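Short-Term Rentals and Seasonal Worker Housing in Clorley

Project report, Group 4: Poonam Pant, Vikas Prajapati, Baldur Ketilsson
Supervisor: Shalini Nigam

1. Background

Clorley is a lake town with a short summer season and a shorter winter one. Hotels, restaurants and the ferry company depend on workers who arrive in May and leave in October. Until a few years ago most of these workers rented rooms in private houses near the harbor. Many of the same rooms are now let by the night to visitors.

The project asks where seasonal workers live during the peak months and how far this has shifted away from the harbor. It does not ask whether short-term rentals are good or bad for the town in general. That question was left out at the proposal stage as too wide for one term.

2. Data

Listing counts were taken from Irinside, a rental tracking tool the department subscribes to. Irinside groups listings by type (whole unit, private room, shared room) and by the number of nights offered per year. The town's housing register gave the number of dwellings in the harbor district, 2,586, of which 1,753 were recorded as occupied all year. The remainder includes second homes, short-term rentals and empty units, and the register does not separate these.

In addition, 24 seasonal workers were interviewed. They were reached through two hotels and through Matex, the contractor that handles cleaning and linen for most of the smaller guest houses. Interviews followed a fixed list of questions on rent, distance to work, length of lease and number of people per room.

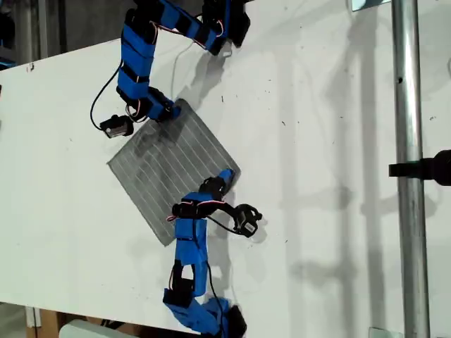
3. Model of competing demand

Visitor demand and worker demand were treated as two separate claims on one fixed stock of rooms. New construction in the harbor district was low enough during the study period to be ignored. The arrangement can be pictured as two blue-and-black robotic arms on a white board with a single square grooved plate between them: each may be able to reach the plate, and the use one makes of it limits the other. In Clorley the claims are not of equal strength, as a room let by the night brings in more per month than the same room let to a worker, even with a third of the nights empty. The model therefore predicts that workers are displaced first from rooms closest to the lake, where the nightly rate is highest.

4. Results

4.1 Location

Most of the workers interviewed lived outside the harbor district. The largest cluster was along the Khurana estate, on the far side of the rail line, where older apartment blocks are let by the room. The bus from Khurana stops running before late restaurant shifts end. Workers on those shifts walked, shared a car or paid for a taxi.

4.2 Lease terms

Leases in the harbor district, where they existed, often ended before the peak weeks. Several respondents had a room in May and June and had to give it up in July - the landlord could then let it to visitors until the end of August. Those who stayed in the same room all season usually had it through their employer.

4.3 Employer housing

One hotel leases a former school building with more than 300 square meters of floor space and rents out beds in it to staff. Respondents rated this housing low on privacy and high on cost. Rent was deducted from wages, and a worker who left the job had to leave the bed on the same day. This link between job and housing was the most common complaint in the interviews, ahead of rent.

4.4 Secondary effects

Nightly letting raises the demand for cleaning and linen work. Each change of guests requires a full set of sheets and towels, where a seasonal tenant would bring or buy their own. The work this creates is itself seasonal, and the people hired for it need rooms in the same months.

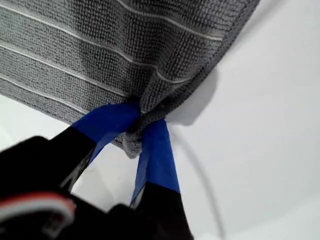 Figure 2. Gray microfiber towel with thin white stripes.

Dinesh Nigam's name does not appear in the respondent list. the list gives codes only, and all names were removed from it before coding.

5. Limitations

The sample is small and was reached through employers, so workers without a formal contract are likely to be missing. Irinside counts listings and not rooms, and one room may be listed twice under different names. Dinesh Nishad of the town planning office read a draft of section 2 and noted that the register is updated once a year, in November. Units converted in spring would therefore not show up until after the season.
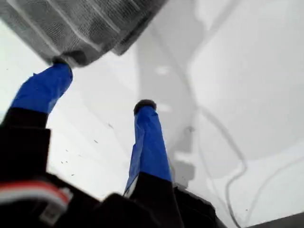 Would a cap on nights per year return rooms to seasonal workers?

A cap would have a limited effect unless it covered July and August separately. Most rooms taken from workers are let to visitors for only those two months, which falls under any annual limit now being discussed.

6. Further work

A second round of interviews at the end of the season would show how many workers moved during it. The bus timetable should be compared with shift times by employer, which was planned here but dropped when only one restaurant supplied its rosters. The interview form is in Appendix A and the coding sheet in Appendix B.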